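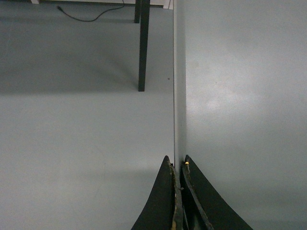 Side panel in pale grey, matt finish.

The Gromdale shop shelving range is supplied in white. Slotted metal uprights carry the shelves on angled brackets. 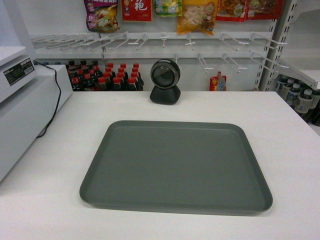

Merchandise hooks for snack packets are ordered separately, as is the Hamell counter tray, a shallow rectangular tray with a raised rim.
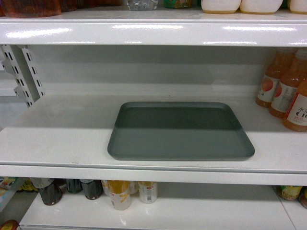 Standard height is 1650 mm. Orders are accepted for a minimum of 2 bays.

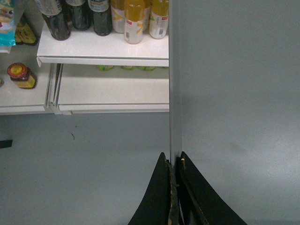
Delivery dates are confirmed in writing. Trade enquiries should be addressed to Hefin Humphreys, Sorkness.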